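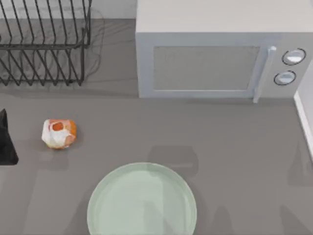

Small outboard dies at idle after winter storage

I have a 12 foot aluminum skiff with a four horse Prumia two-stroke. It ran fine until I put it away in November. Now it starts on the second or third pull with the choke out, runs OK at half throttle, then quits as soon as I bring it down to idle. I put in fresh gas and a new plug. The fuel line and bulb look good and the bulb stays firm. Is this a carb problem or should I be looking at the ignition? I launch at Ondlow and there's a long no-wake stretch, so I need it to idle.

Asked by skiffless – viewed 713 times

3 answers

Desmond Lyons
Sounds like the idle circuit in the carb is plugged. If it runs at half throttle, the main jet is getting fuel and the spark is probably fine. The idle passage is very small and old gas leaves varnish in it.

Shut off the fuel, take the carb off (two nuts on most small motors), and remove the bowl. Count the turns as you screw the idle mixture needle in until it lightly seats, write that number down, then take it all the way out. Spray carb cleaner through the passage and make sure it comes out the small holes near the throttle plate. Wear eye protection. Blow it out with air, put it back together with a new bowl gasket, and set the needle where it was. Don't push wire through the holes – it can enlarge them.

Fine-tune the idle on the water, in gear, with the motor warm. A setting done in a barrel is usually off.

Next fall, run the carb dry before you store it.

tidewrack
Mine did the same and I just turned the idle up. Works OK but it clunks going into gear.

Triệu
Agree with the carb answer, but check the gaskets between the carb and the block first. An air leak there will also make it stall at low speed. With the motor idling as low as it will go, spray a little soapy water around the joint. If the idle changes, replace the gasket. Keep your hands clear of the flywheel. I got mine at Winer for a couple of dollars, they had to order it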